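3.2 Equipment planning and cost

Most of the planning for the second cell was done on a spreadsheet before anything was ordered. We split the budget into three lines - arms and grippers, frame, and everything else. The third line was the one we got wrong. On the first cell it had been treated as a leftover, a place to put tape and cable ties, and it ran over in the first month. For the second build it got its own approval and its own person to sign for it.

Arms were quoted by two suppliers, Stalik and Neagu. Stalik was cheaper per arm but quoted the base mounts and cables separately, and once those went in the gap was small. Neagu had the shorter lead time. We went with Neagu, mainly becuase spare servos could be ordered one at a time. Gripper servos are the part we expect to replace most, so 2 spare sets were written into the first order and not left for later. Shipping on the spares was free with the arms, would not have been after.

The frame is aluminum extrusion, bought cut to length from Cullton. Cutting in house was considered. Saw time is hard to book and the saving was under $200, so no. Four posts, a top rail, a front rail for the bases. Wall panels are printed fabric and come off the same line as the frame. Patterned fabric costs about the same as plain, and we wanted backgrounds that could be swapped between sessions. Baskets are wire mesh and hang on the cell itself, so no side table had to be priced.

Task objects are office and bench items. See Figure 3.
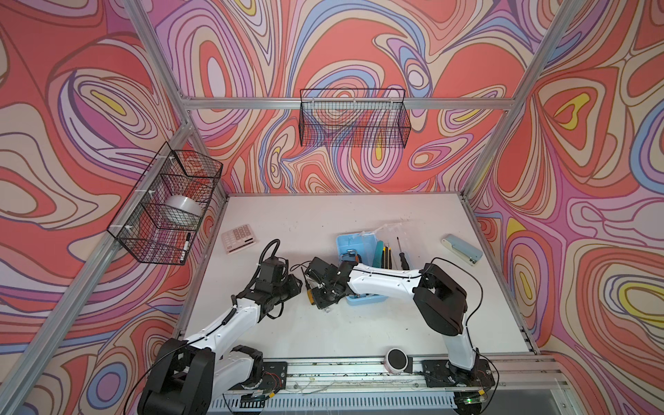 Figure 3. Two-arm cell during the tray task. Calculator at back left, stapler at far right, tool tray between the arms.

Object budget was capped at $400 for the year. Cheap items on purpose - a stapler or a calculator that gets dropped should be replaced from the drawer the same day, without a purchase request. The tray is the exception. Tray size changes the reach and so the whole task, and the one we use was discontinued once already, in April. Anyone repeating this should buy spares of the tray at the start and keep them in the box.

Tools with thin shafts or two-color grips were bought in several shapes. Hand tools from Fludotov were the most consistent from batch to batch but cost more, and for this task we did not need that. A mixed set from a general supplier was enough.

Consumables were hard to forecast. Cable ties, packing tape, markers, cable clips. We logged $98 for the first quarter on these alone, which is more than was planned for the half year. Part of that is set-up, cables get re-routed a lot in the first weeks and every re-route eats ties. The number should fall but we have not adjusted the plan yet.

Not included in any of the lines above: operator time, floor space, and the computer, which was already in the lab. A group starting from nothing would have to add all three. Prices are as quoted on 20 Oct 2025 and exclude tax. Service contracts were offered by both arm suppliers and declined, the yearly fee did not make sense next to teh price of a spare joint. We plan to look at this again when the warranty runs out.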